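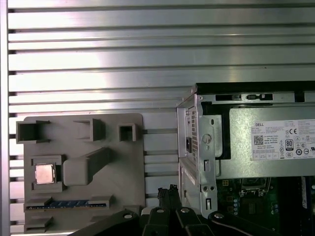 Parts plate and open Dell desktop at the Grernholm bench

Guthrie fixes and refits used desktop computers. We don't believe a PC is finished because a salesman says so – and we don't believe every upgrade is worth paying for, either.
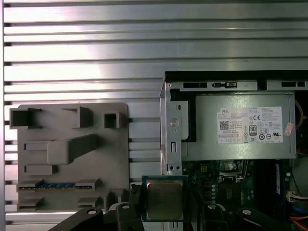 Most offices we visit have been sold memory they never needed. We check first, quote second, and cover our work for 90 days.

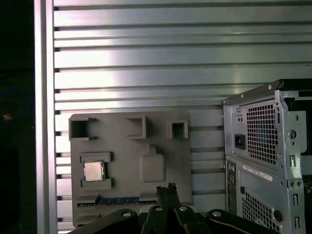

Palesa Van Wyk: I asked for five new machines and got talked down to a few parts. Still waiting to regret it.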